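# A Marble Game on a Tray, for Long Afternoons Indoors

My mother kept a jar of marbles on the windowsill over the sink, and for years I thought of them as decoration. Then I had children of my own, and a stretch of wet weather one September, and the jar came home with me in a box marked "Esquivel," after the street she lived on. We've been playing tray marbles ever since, and enough people have asked me for the rules that I thought I'd better write the whole thing down properly.

It's a gentle game. You roll a marble from one side of a tray to the other, it comes to rest against the rim, and then you press a button to say your turn is over. That's very nearly all there is to it, but the fun is in the small stuff, so bear with me while I go on a bit!

## What you'll need

- A plastic tray with a raised rim all the way around
- A marble for each player, in colors you can tell apart
- A big push button, the kind you can smack with your whole palm
- A strip of masking tape and a pen
- Something for keeping score (we use the backs of envelopes)

## Choosing the tray

Please don't use your good wooden one. A marble on a smooth tray skates off like a puck and everybody gets cross. What you want is a bit of texture, because it slows the roll down just enough that a careful player has an advantage over a strong one. Run a fingertip across the tray in the store. If you can feel a pattern, buy it.

The rim matters too. Ours curves gently up at the sides, and a marble that arrives at a sensible speed will settle in against it and stay there. A low, straight rim lets the fast ones hop out, and then you're on your knees looking under the couch.

Give the tray a wipe before you start. Crumbs and grit will send a marble off in the oddest directions, and my youngest has been known to blame a crumb that I'm fairly sure wasn't there.

## Setting up

Put the tray on a table that everyone can reach, and check that it's level by setting a marble down in the middle and letting go. If it wanders, fold a piece of cardboard and slide it under the low side. Do this before you invite anyone to sit down. Children can smell an unfair table from two rooms away.

The button goes at the far end, close to the middle. If yours has a cord, lead it away over the back so that no one rolls into it. The near rim, the one closest to the player, is home.

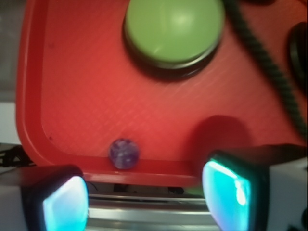

Now for the tape. Run it along the outside of the near rim and mark it into six equal parts. Number them however you please. We put the high numbers in the middle and the low ones out toward the corners, though my friend Ornella Messina does it the other way around at her house, and her grandchildren have become alarmingly good at corners.

## How to play

1. The first player sets a marble just in front of the button, holds it still with one finger, and gives it a light push toward home.
2. Wait until it stops completely. No blowing, no leaning on the table.
3. If it's resting against the near rim, read the number on the tape beside it and write that down. If it stops short, the turn scores nothing.
4. Press the button to finish the turn. Forget to press it and you lose those points, which sounds harsh, but it's the rule they love best.
5. Pick up your marble and pass the turn to the left.

The first player to reach 42 wins. With very little ones I'd stop sooner, whenever the snack is ready. My older two once insisted on playing to 162, and we ate supper around the tray with our elbows tucked in.

## Little variations

For a harder game, try Lallell, named by my daughter when she was four for reasons of her own. You have to bounce the marble off a side rim before it comes home.

You can also play it as a team, with everyone adding to one score and trying to beat your last total. Our best is 46 in a single round of turns, and it's written in pencil inside the pantry door.

When you're finished, the marbles go back in the jar and the lid goes on tight. Marbles are a choking hazard for babies and toddlers, so count them in if you have small visitors, and keep the jar up high. The tray can go straight back to carrying toast.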